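Tabletop riser

A tabletop riser (also shelf riser, bench riser or, in older Australian catalogues, jar stand) is a small low table placed on top of a larger one. It adds a second level for jars, cups, tins and potted plants, and leaves the surface beneath it free for shorter items. Most have a flat top and either two end frames or four legs.

Construction

The top is usually a single board or a panel of glued strips. Solid softwood is common in cheaper models. End frames are made from bent steel rod, flat bar or square tube, often painted black. In the Limell pattern, one frame carries on above the top to form a rail, which stops containers sliding off that end. The Pandlow pattern has legs that finish flush with the underside of the board, so the full length can be used.

A typical domestic riser is 19 cm high and supports 4 kg. Heavier types with cross braces are sold for workshops. Feet are bare metal, felt or rubber; bare metal will mark an oiled worktop within a few months if the riser is shifted often.

Loading

Tall containers are best kept over the frames, where the board bends least. Full glass jars should stand at the back and empty cups at the front. Potted plants are normally left beside the riser - water held in the saucer can lift the finish and swell the end grain. Cacti are a partial exception, as they need little water in winter.

A board that is not fixed to its frames can tip when weight is placed past the support. Dralex risers deal with this by means of two screws at each end, and Tamura risers by a slot cut across the underside.
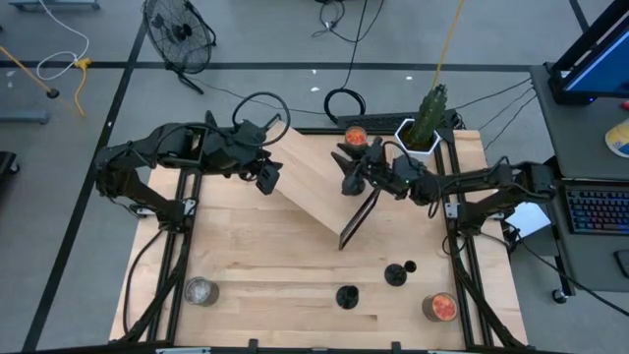 Jars, cups and a potted plant on a light wooden table.
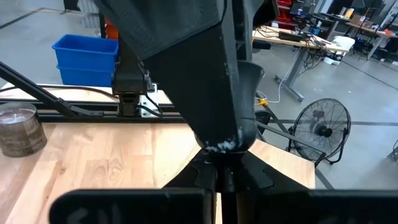 Short cylindrical container on a planked wooden top.

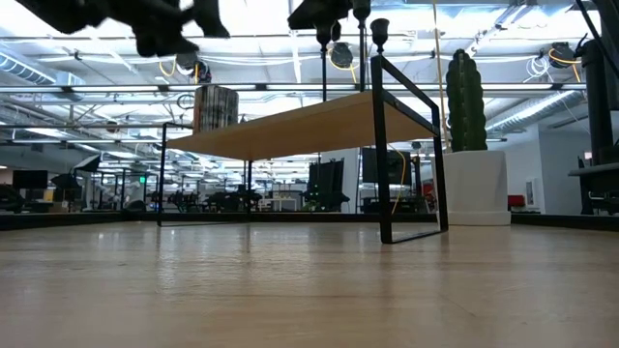

Low table with a pale wood top and black metal frames; cactus in a white pot behind.

Care

Tops are wiped with a damp cloth and dried along the grain. Rings left by cups can be sanded out with 200 grit paper and the area oiled again. Painted frames need only dusting, although chips should be touched up before rust spreads under the coating. Screws are checked once a year and tightened by hand. Power drivers tend to strip the short threads used in boards less than 23 mm thick.

See also: plant stand, spice rack, trivet, monitor stand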